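Home Questions Ask Tags Members Help Log in

Red throw sheds fluff on everything, and how do you fold something this thick?

Asked in Laundry and Linen, viewed 1054 times

I bought a red throw at the Ashworth market in August. The stallholder called it fleece but there was no label sewn in, so I have no care instructions and no fibre content. It is thick and soft and a bit fuzzy on both sides. I have two problems with it.

First, it leaves fluff on whatever it touches. My grey trackpants are the worst, and the couch cushions are not much better. I have washed it twice on cold with normal liquid detergent and hung it on the line both times. The second wash seemed worse than the first, if anything. There was also some pink in the rinse water when I did it in the laundry tub, so I am nervous about putting it in with other things.

Second, I can't get it to stay folded. We have a narrow linen cupboard in the hall and the shelf I want to use is only 30 cm deep. I fold the throw in half, then half again, and by the time I have the third fold in it is a big springy lump that slides off the pile of sheets. At the moment it lives in a heap on the end of the spare bed.

I don't own a dryer. There is one at the laundromat in Fenside if it would make a real difference, but I'd want to know which setting before I drive over there.

Things I have tried:
- lint roller (went through most of a roll, fluff still coming)
- shaking it off the back step
- white vinegar in the rinse, half a cup, no change that I could see

Is the fluff going to stop by itself or is this just a cheap blanket? And how should I be folding it?

Asked by Iwona Nowakowski

3 answers, sorted by votes

Answer 1, 13 votes, marked as accepted

Most of the fluff on a new throw is loose fibre left from when it was cut and brushed. Washing loosens it but the line doesn't take it away, so after each wash you have more of it sitting on the surface. A tumble dryer pulls it off into the filter. I would make the trip to Fenside.

Wash it by itself first, cold, on the gentle cycle, with less detergent than you think. Skip the fabric softener. Spin it well. Then put it in the dryer on the lowest heat or on air only. If it is polyester fleece, high heat will make the surface go harsh and you can't undo that. If it has wool in it, high heat will shrink it. You don't know which you have, so low is the safe choice for either.

Run it for 15 minutes, clean the filter, then run it for another 15. Mine filled the filter the first time and put very little in there the second. Check the filter before you start as well. Laundromat ones often have somebody else's towel in them.

On the colour, pink water from a new red is common. Keep it away from anything pale until you have had a clear rinse. You can test it by pressing a damp white face washer on a corner for a minute. If the cloth comes up clean you can wash it with other darks. I wouldn't bother with vinegar or salt to set it. I have tried both on red napkins and the colour ran as much as it did before.

A small amount of shedding will carry on for a few weeks. If you are still getting a full filter after four or five washes, the fabric is breaking down and it will keep going until it is thin.

Wiebke Rathjen

Comment: Went to Fenside this morning and did two lots of 15 minutes on low. The first filter was solid red felt. Trackpants test tonight. Thank you. (Iwona Nowakowski)

Answer 2, 6 votes

The other answer has the fluff covered so I will only do the folding.

Thirds work better than halves for thick fabric. When you keep halving it, you end up folding all the layers at once and they push back open. Do it like this on a bed or a clean floor, not standing up:

1. Spread the throw out and smooth it from the centre to the edges. If it has been lying in a heap it will have creases tucked inside it, so pull the corners until they are gone.
2. Fold one long side in to a third of the width, then the other long side over the top. You should have a long strip.
3. Run your forearm down the strip to push the air out.
4. Measure your shelf. Fold or roll the strip from one end so the finished piece is a couple of centimetres narrower than the shelf is deep. If the strip is too wide for a 30 cm shelf, go to quarters in step 2.
5. Put it in with the fold facing you and the loose edges at the back.

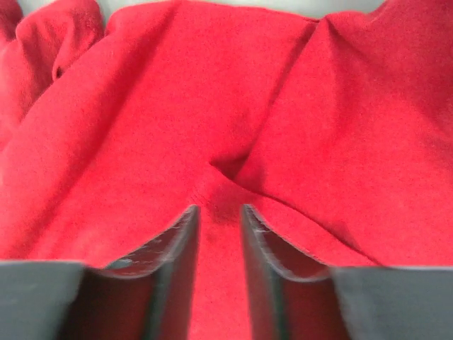
Krystyna Dudek

The heap on the spare bed is what I would fix before anything else. Fuzzy red fabric left bunched up like that gets soft lumps and deep folds in it, and if you grab it and start folding from there you are trapping all of those inside. It takes a minute to flatten it properly and the folded size drops by a lot.

If it still springs open, roll it. Fold to the long strip, roll firmly from one end, and stand the roll upright in a basket on the cupboard floor. We do this with the camping blankets at Sarness and they come out fine after a whole winter. You can tie the roll with a strip of cotton tape. Don't use rubber bands, they leave a dent in the pile and perish onto the fabric.

I wouldn't put it on top of sheets at all. Sheets are slippery and the throw is heavy. Heavy on the bottom shelf, sheets above.

Vacuum bags will make it smaller but the pile comes out flat and it needs a shake and a day over a chair before it looks right. Fine for moving house, not much use for something you pull out on a cold night.

Comment: Quarters fit the shelf with a bit to spare. I had been starting from the short side. (Iwona Nowakowski)

Comment: Does this work for a doona? (Iwona Pawłowska)

Comment: Only a thin one. A thick doona is better rolled or left loose in a cotton bag. (Krystyna Dudek)

Answer 3, 0 votes

Put it in the freezer overnight in a plastic bag then shake it outside. Worked on my jumper. Otherwise buy a better one, the ones from Ponby don't shed.

Tadeusz Witkowska

Comment: The freezer trick is meant for angora and mohair. I tried it on a fleece throw and got a cold throw that still shed. It also took up the whole bottom drawer. (Wiebke Rathjen)

Comment: Mine is an acrylic jumper and it did work.

Related questions
Can I wash a polar fleece blanket with towels?
Red dye on white pillowcases, what now
Best way to store winter blankets in a damp house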